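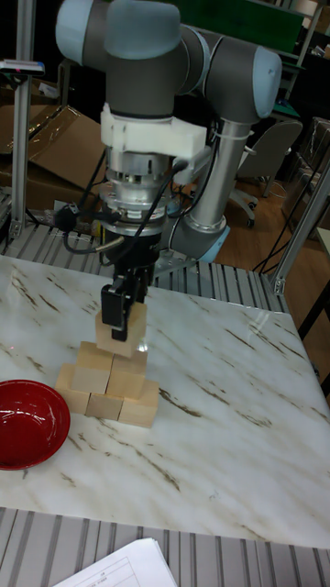 Figure 2. Three blocks, then two, then one: the six-block pyramid, with the last cube going into its place over the gap.

3.2 The pyramid task

Of all the shapes we tried, the small pyramid turned out to be our favorite, and it taught us the most. It asks very little of the builder at first. Three wooden cubes go down in a row, two more go on top, and a single cube finishes it. But each cube has to straddle the gap between the two under it, so a bottom row set a little unevenly is passed upward – and by the top it really matters!

We were delighted by how much a plain wooden cube can show. In a pyramid like the one in Figure 2, the right block of the bottom row sits slightly forward of its neighbors, and the second row still has something to rest on. Rácz and Medve, who built the same shape by hand on a Saturday, found that 19 of their 51 pyramids had at least one bottom block out of line when the top cube went on. Most of these stood anyway. We kept them all in the count, and we look at the ones that fell in Section 4.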